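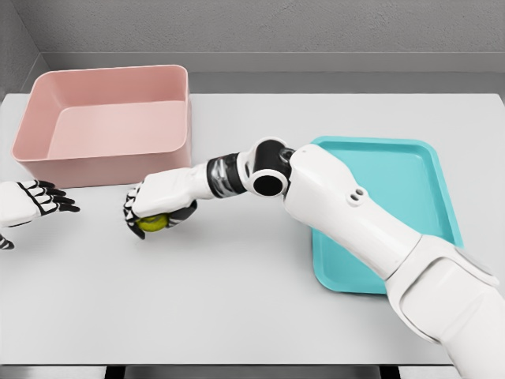

Right hand closed on the ball, pink bin still empty. Simulator view, two-arm setup.

Rellunance Starter Tasks: a skeptical gallery
Posted December 5, 2020

Rellunance sells a simulation package for people who want to try out two-armed robot work before they spend money on two arms. You get the robot model, a table, some containers and objects, and a set of 13 ready-made tasks. The company's page says it will "shorten the road to deployment." I have heard that about a lot of roads.

I paid for one seat in November and have been running it on the office machine in Pondthorpe next to Lisora, the older package we already use. This page is for the ball task, the one Rellunance puts first in its manual.

What I like in the picture: the fingers wrap around the ball and there is a proper shadow under the hand. In Lisora the shadows are so poor that I gave up judging height by eye years ago. The joints read clearly too, black against the white shells, and that helps when you are hunting for a bad elbow angle.

What I don't like: the arm passes right over the turquoise tray and hides most of it. If your software has to find that tray from this view, good luck. You can add a second viewpoint, but only on the higher plan.

The table is plain grey, the wall is plain grey, and the light is soft and even. Very pleasant to look at. Our benches at work have scratches, glare and tape all over them, and I would want to see the same task on something that ugly before I believed any score that came out of it.

The left hand is open and has no part in the grasp here. For a product sold on two-handed work, I'd have picked a different first task. Eight of the 13 can be finished with one hand, by my reading of the manual.

Price and terms: the seat license is $1,000 a year, and support is by email. My one question, on how ball friction is set, took 11 days to get a reply, and the reply was a link to the page I had asked about.

I'm keeping the seat until it runs out. I would not buy a second one yet — not until the Mansour gripper add-on is out of beta and I can load our own bench.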